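Cleaning secondhand board games, quick version

Got another box from the Pons flea market so writing this down before I forget. Works for most plastic and cardboard games.

Take everything out first. Cards in one pile, plastic in another. Toss the old rubber bands, they go sticky and pull the print off.

Plastic parts: bowl of warm water, small squirt of dish soap. Soak 14 minutes, then old toothbrush in the corners and hinges. No hot water!! Thin plastic warps. Rinse, towel, leave it out overnight.

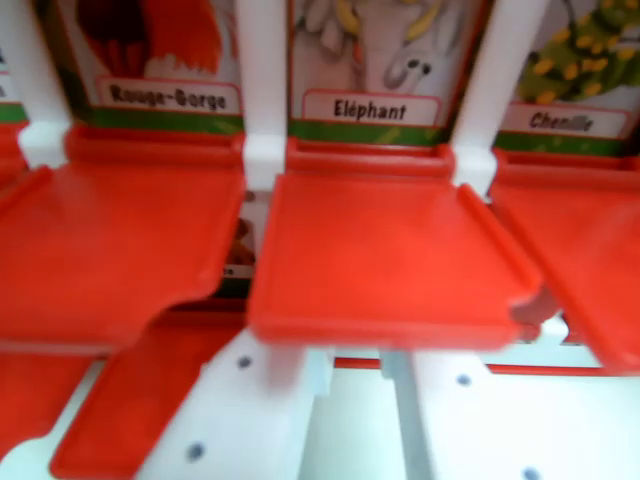 Cards never go in water. Barely damp cloth, one side, dry it, then teh other side. Pencil marks come off with a white eraser, go light. Bent ones go under a heavy book for 30 hours, paper towel on both sides.

Stickers on the lid: hair dryer on low, peel slow. Leftover glue, I use Flarkex on a cotton ball. Test a corner first, it took the shine off one of mine.

Musty box? Open tray of baking soda inside, lid shut, 16 days. Smoke smell takes longer and sometimes just stays.

Split corners get wood glue on the inside and a clothespin. Dont use tape.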